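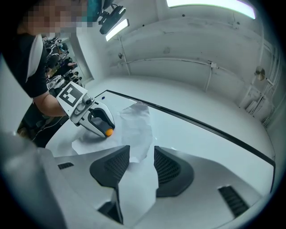

Bagging small round goods at an open table
Speaker notes, Bretero packing methods session, 2020-06-07

Slide 1. Scope
Cover hand-scale packing only: light balls, thin plastic bags, one table. Bulk filling is in the Mellor notes and will be taken in September. Running time is 12 minutes with questions held to the end.

Slide 2. The order
The Udura order was 626 bags, eight balls to a bag, one color per bag. Mixed colors came back as returns. Say that the order was small and that the figures should not be scaled up to a line.

Slide 3. Table surface
A plain white top is the baseline. Saturated colors separate from it at a glance, orange best of all. White balls do not, and for those we lay down a gray mat. Wipe the top before each batch. Dust transfers to the ball first and then to the inside of the bag, where it shows.
A smooth level top has no stops on it. A ball set down without a bag or a tray edge next to it will roll. Check level in both directions before starting and shim the legs if needed.

Slide 4. Where the bag goes
Advance here and pause.
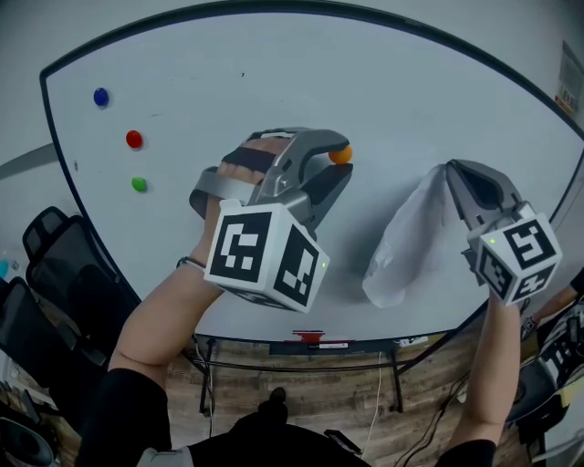

Photo: Clerden

Point out the bag first. It is clear, it is crumpled, and on white its soft gray shadow does much of the work of showing where it lies. The orange ball needs no help. Ask the room to find the bag opening from where they sit, and allow a few seconds.
The bag is lying toward the near edge of the table. We recommend that position. Material kept near the body shortens the reach, and the far part of the table stays free for stock.

Slide 5. Opening the bag
Thin film clings to itself. Three methods were compared:
Rub the mouth between finger and thumb. Slowest, works on all bags.
Blow across the mouth. Fast, rejected on hygiene grounds.
Pre-crumple and release. The folds hold the two layers apart. Adopted for bags up to 200 mm wide.
Above that width the mouth sags shut again and a wire hoop is used. If asked about film thickness, refer to the handout table.

Slide 6. Filling
First ball goes to a bottom corner. It weights the bag and keeps it from sliding. Remaining balls follow along the bottom seam. Do not drop them from height; a light ball rebounds out of a shallow bag. Hold on to the ball until it touches film.

Slide 7. Faults seen
Ball under the bag instead of in it. Common on white tables under flat light.
Film caught between two balls, leaving a pocket of air.
Mouth folded under, found only at sealing.
The first fault fell off after the lamp was moved to one side, which gave the film a harder shadow. No separate trial of the lamp was run. State this if the point is raised.

Slide 8. Open items
Colored film for white balls. Sample requested from Clerden, not yet received.
Raised lip on the near edge of the table, height to be agreed.
Handouts are on the side bench. Take questions.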